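Every January the gyms in Kutville promise a new you, and every spring the parking lots are half empty again. I joined Pryor on a Saturday to see what the money buys.
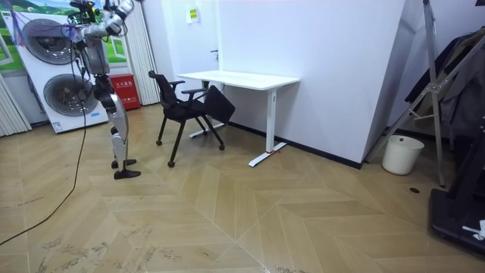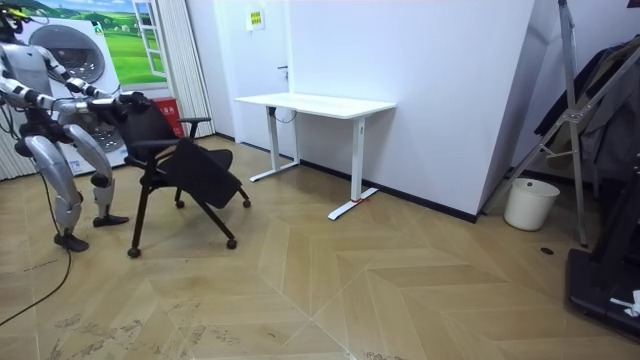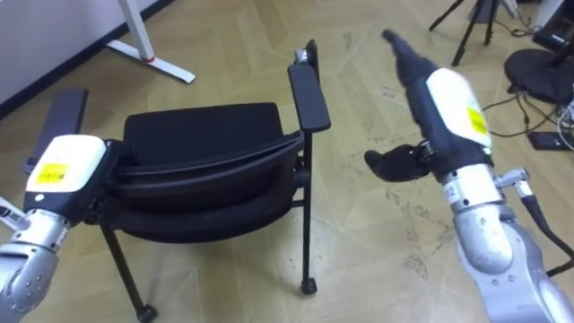
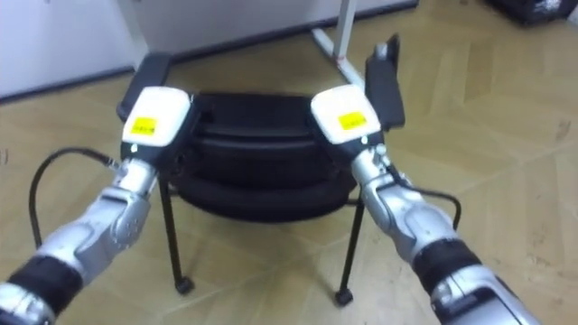
It buys a key tag and a locker that sticks. The contract runs 4 pages, and the cancellation fee is $102. Pirkell, across the road, wants $200 up front and calls it a "commitment gift." I asked who the gift was for. The desk clerk gave me a brochure.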